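List Home | Threads | Search | Subscribe

1st March
From: Gebremedhin Gebretsadik
Subject: Re: finger sets and the spending for August

Hello all,

I read again the message of Etim before I write, so I copy the part that matters:

> We have 3658 dollars left in the equipment line. Doltero asks
> 105 dollars for one pair of the fingers with the diamond grip.
> Can we wait with the second arm and buy fingers first?

My answer is yes, I favour to buy the fingers first. We need 14 pairs for the whole year if we change them on the schedule, and this makes 1470 dollars. It leaves 2188 dollars, and the second arm from Oltitz is 3000, so we can not have both before August in any case.

Please consider also the kind of things we ask it to pick. Flat card, smooth rounded pieces, all on the black cloth. For such work I would keep the textured faces and not go back to the plain ones.

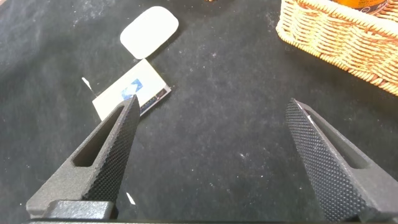 Ato wrote to me apart from the list that 14 pairs is too many to order at one time, and that half now and half in August would keep some money free for cables and a spare mount. I find this reasonable, but the shipping will be paid twice. Has anybody asked Doltero if they hold the price until August?

If there is no objection I will request the written quote for both ways, and send it to the list.

With kind regards,
Gebremedhin

Previous message | Next message | Reply to list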